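Hadlow Neighborhood Laundry and Linen Program
Progress Report to the Clornimgate Fund
Submitted 6 Oct 2022

1. Summary

This report covers the second period of the grant, which began in June. The program provides clean bedding and towels to households in Hadlow that have no washing machine at home. During the period, 1,303 bundles were issued against a target of 800 for the full grant year. Spending remains within the approved budget, although the split between headings has changed and is explained in section 3.

2. Service delivery

The Plinum Street site opened on schedule and now operates five days a week. Demand was highest among families with children under school age. Referrals came mainly from health clinics and housing offices, with a smaller share from schools.

A second collection point opened at the Baláž Building in August. Use was low in the first weeks — the entrance is at the rear and the original sign could not be read from the street. A new sign has been put up and the opening hours now match those of the clinic next door. We will report separately on use of this site at the end of the next period.

Staff held 24 home visits to households unable to collect in person. This part of the service was not in the original proposal and has been paid for from the travel heading.

3. Budget

Water and power costs rose faster than planned. We moved funds from printing to utilities with the written approval of the grant manager. One dryer was out of service for 29 days while a part was on order, and outside drying costs for that time have been charged to the repair reserve. No further transfer is requested.

4. Sorting and quality

Returned linen is checked before it is washed and again before it is bundled. The written standard was revised in June and now separates items fit for reissue from those to be cut down for cleaning use. Small pieces such as the pink cloth at the right end of the orange tray are handled apart from sheets and towels, and are no longer included in the bundle total. Figures for the first period have been restated on the same basis.

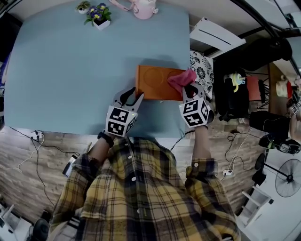

5. Next period

The main tasks are to complete the household survey, renew the lease at Plinum Street and agree on a winter schedule for home visits. The lease remains the principal risk — the owner has offered a one-year term only, and talks on a longer one are continuing. A draft budget for the coming year will be sent with the next report.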